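Clarbridge Open Day: Are Small Plastic Boxes Worth the Trip?
Last updated: December

I went to the Pellura open day at Clarbridge expecting a sales pitch, and I got one by 10 a.m. The subject was the small parts box, the kind you buy for screws and beads and then lose in a drawer. Kanokwan Rungrueang showed us in and promised we'd "never look at a divider the same way."
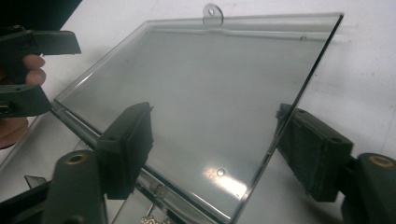 My first question was about hanging tabs. I've owned plenty of boxes that were meant to hang on a pegboard, and full of hardware they sag or the tab splits. She told us theirs had been hung 300 times without a crack. Loaded with what, I asked. She said she'd check.

The welcome talk ran long and the coffee was weak. We also heard a good deal about Dodex, their labeling system, which looked to me like stickers.
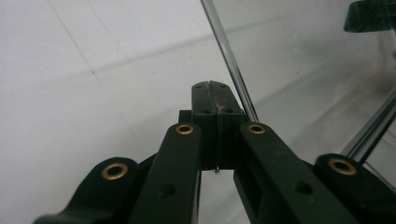 The six-compartment box

I have some sympathy for this size. Two rows of three is enough for picture hooks, fuses and spare buttons, and the smoky tint is still clear enough to see through.

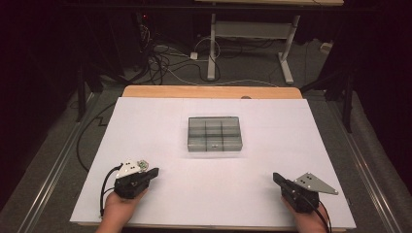

Whether the small stuff stays put is another matter. Tip most of these boxes on their side and the washers end up in with the nails. I asked to try it with a full one and was told the samples were for looking at. A man from Carhuamaca, who buys 100 at a time for his repair shop, said he tapes his shut.
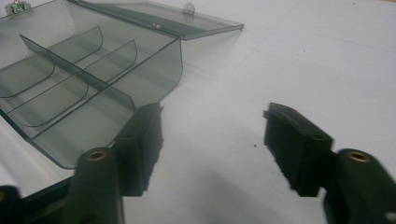
Visits and Fairs, No. 2

The curved dividers were the one thing I liked. A scooped edge ought to make it easier to get a fingertip on a tiny screw, though I'd want a month at my own bench before paying extra. I left without buying any.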